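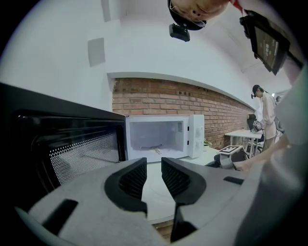 I had been told I'd get the hang of it in three minutes, and I was still sulking about that a good half hour later. The thing in my fist weighed about as much as a full kettle, my wrist ached, and I had just missed a microwave door handle for what felt like the hundredth time. You would think a person who has been opening microwaves since childhood could manage it with two plastic fingers!

I'd come to Ombridge to try out hand-held grippers, the kind you squeeze yourself so that a robot arm can later learn from what you did. Ladi Isah runs the trials there, and she had lined up two for me: the Bandara, which is the older design, and the Hernum, which costs roughly 3,000 pounds and has had a lot of love poured into its fingertips. She wouldn't tell me which one she preferred until I'd had a proper go with both (very annoying, very fair).

The Bandara came first. Its trigger is stiff and has a long pull, so small things are a pain. I tried to pick up a teaspoon and sent it skating off the worktop. Give it something chunky, though, and it's lovely – a mug, a jar, a bag of rice, all up and over without a wobble. I also liked that I could feel through the trigger when I'd got hold of something.

The Hernum is much lighter to squeeze and I was showing off with it inside ten minutes. Teaspoon, fine. Tea bag, fine. I picked up a single dry spaghetti strand and carried it across the kitchen like a waiter with a very small tray. But the grip pads are soft, and when I went back to the microwave door they slid straight off the edge. Ladi had me come in from the side, elbow high, and pull with my whole arm. That worked, and it looked ridiculous.

What surprised me most was how much the camera matters. Each gripper films its own fingers, and whatever you block with your hand or the door, the robot never learns about. Ladi played back 12 of my goes and in most of them I'd swung the door right across the view. People in a hurry do it constantly, she said, and the team at Lescombe, who train the arm, send those clips straight back.

So I slowed down. I opened the door, waited, then went in for whatever was on the plate. By mid-afternoon I'd done 31 clean runs with the Hernum and rather fewer with the Bandara, mostly down to my poor thumb.

Which would I take home? For kitchen jobs I'd have the Hernum, with grippier pads if anyone there is listening. Ladi, when she finally owned up, went for the Bandara. She has bigger hands than me and she does like a heavy trigger. We agreed to argue about it again in November, when the new pads are due, and I've already been practising on my own microwave with a pair of salad tongs.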